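Minutes, Clarkside household chores group, June 9, 2025

Present: Manee Somboon (chair), Yamuna Devadiga (minutes)

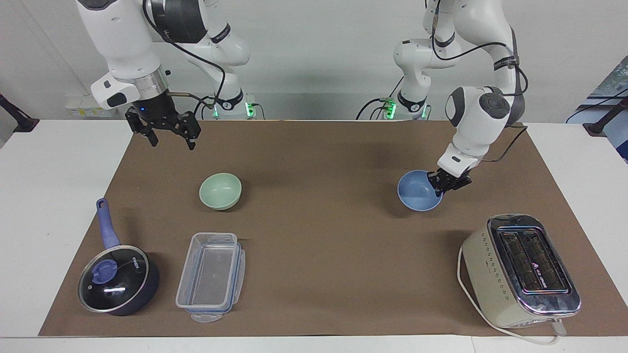

1. The minutes of the last meeting were accepted with one spelling correction.

2. Can the arms do kitchen chores yet? Yamuna said that picking up a bowl is a fair task for them, but putting away a full kitchen is still too much. Manee does not fully agree. She thinks bowls are ready for trial, and lids and plugs are not.

3. Clear plastic boxes. It was discussed whether they should stay in the task list. Decision: they stay.

4. Rebelo asks 2,000 for the next hire period. Manee will ask for a lower price.

5. The Berero shop wants to know if shelf filling is possible by August. We will answer that we cannot promise it.

Actions: Manee to write to Rebelo and Berero. Yamuna to send the new task list, 17 items, to all members.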